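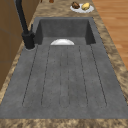 Simulated kitchens, sink set

This gallery goes with the write-up of our sink experiments, run by Han-gyeol Heo and Érica Magalhães as part of the Panaveck project. The question was simple: if a policy learns to pick up dishes in simulated kitchens, how much does the look and shape of the sink matter? We trained on 200 layouts and held back 60 for testing. Every layout is rendered, and none is a copy of a real kitchen.

The grey sink with the bowl

Rendered view of a charcoal-grey sink in a speckled granite counter. The white bowl is down in the basin, close to the step up to the drainboard, so only the upper part of it shows from this side. A plate with two food items is on the counter past the basin.

Why we use this layout

Most of our early layouts had a plain basin with no drainboard. Adding one changes the problem. The arm has to reach over the flat part and then down, and a path that clears the counter can still catch the lip. The faucet, at the left of the basin, takes away some of the room on that side.

Grooves and colours

The drainboard grooves are dark lines on medium grey. We kept them because an earlier depth model, trained in our Padilla kitchens, tended to read strong lines as edges. Sink colour, counter pattern and cabinet finish are drawn separately for each layout, and the bowl stays the same white model throughout the set.

Results in brief

With one fixed sink in training, the policy finished 18 of the 60 test layouts. Training on all 200 brought a clear improvement, mostly in layouts with a step between two levels. Each test layout was run 3 times and counted as finished only if all runs ended with the bowl on the counter. Deep basins are still the weakest group. Glossy bowls in dark sinks come next, and we have not yet separated the effect of the highlight from the effect of the shadow.

Credits

Layouts and rendering: Érica Magalhães. Training and evaluation: Han-gyeol Heo. Page last changed in February.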